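Gripper Trials at the Trurkville Workshop
6 Nov 2021

We spent part of the fall comparing two sets of fingers for our hand-held gripper: the Grornley pads, which are thick and stiff, and the thinner Wiria pads. 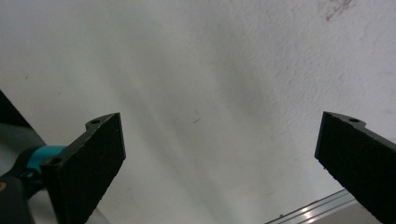 Both sets went on the same tool, and each did 37 picks per object. The objects were a mug, a roll of tape, a sponge and a folded dish towel. Between sets we checked the opening width and started a new log – mixing the two in one file had cost us a whole batch in April.

The Grornley pads did better on the mug and the tape. They held their line when the grip was off center, and the camera could pick out both fingertips at full opening. The Wiria pads were easier to slide under the towel, but they twisted on anything heavy.

Swapping a set means taking out the screws and checking the alignment again. We would like a quicker mount, but for now the screws stay.

The log now stands at 3,214 entries, counting practice runs. Those will be taken out before we compare controllers. The Choi controller is next, with the Grornley pads left on and the same four objects. After that we plan to run one set of pads to 2,000 closings and look at the wear on the gripping faces.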